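Tarkton PS-2 Compact Parcel Scale

Bench scale for light parcels, 2,000 g capacity, 1 g readout

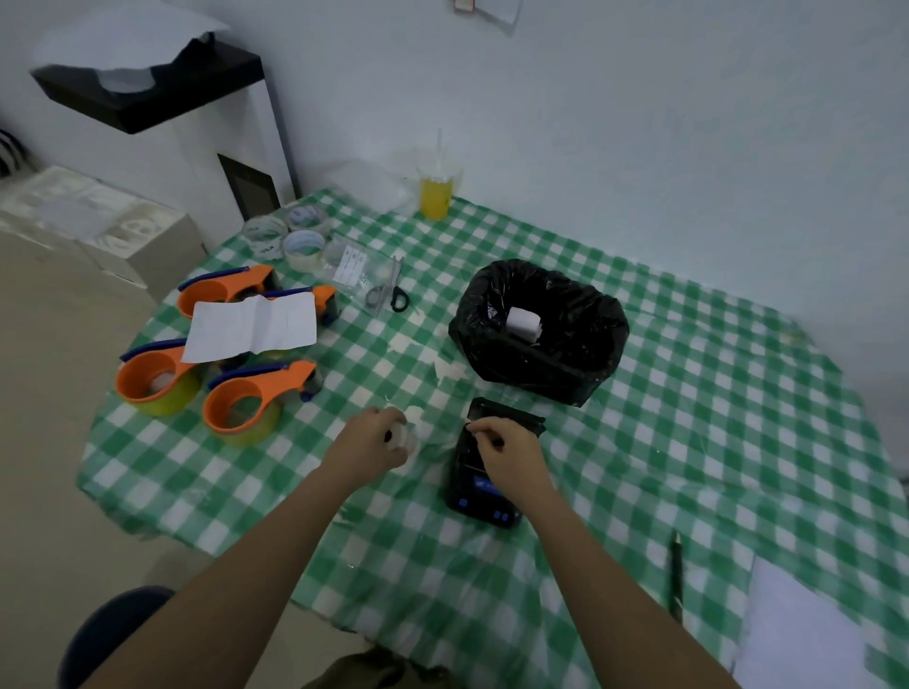
Mimo writes in a customer review that the tare on the PS-2 holds through a full run of padded mailers, but that the auto-off interval is too short for anyone who stops to write labels between parcels. Firmware supplied since May has a longer interval, selectable in the setup menu (see Power).

Overview

The PS-2 is intended for small mail rooms and home sellers who weigh letters, padded envelopes and small boxes before buying postage. It is not approved for trade use where goods are sold by weight.

Weighing

Capacity: 2,000 g
Readout: 1 g
Minimum load: 2 g
Units: g, oz, lb:oz
Tare range: full capacity, subtractive
Overload indication: "Err" on display, load must be removed

Tare is subtractive. A container weight held in tare reduces the weight available for contents by the same amount. The tare value is lost when the scale is switched off.

The hold function keeps the last stable reading on the display after the load is removed. Use it for flat items that cover the display. Hold is off by default.

Power

Supply: 9 V DC adapter (included) or internal cells (not included)
Auto-off: short, long or disabled
Low battery: "Lo" on display

Auto-off can be disabled only when the adapter is connected. Readings taken with "Lo" showing should be repeated after the cells are changed.

Placement

Set the scale on a hard, level surface. Carpet, foam mats and thick table pads will cause low or drifting readings. Keep away from fans and heating vents. Allow the scale to reach room temperature before first use.

Calibration

The PS-2 is calibrated at the Namska plant before shipping. Recalibration requires one 2,000 g weight, class M1 or better, sold separately. Start with an empty platform, enter the setup menu, select CAL and follow the display. Do not calibrate with household items.

Care

Wipe with a dry or slightly damp cloth. Do not use solvents. Remove adhesive residue from the platform with mild soap. Do not store with a load on the platform.

Ordering

PS-2, with adapter: in stock
Furnival calibration weight, 2,000 g: in stock
Replacement adapter, 9 V: ships separately

Page updated March 4, 2025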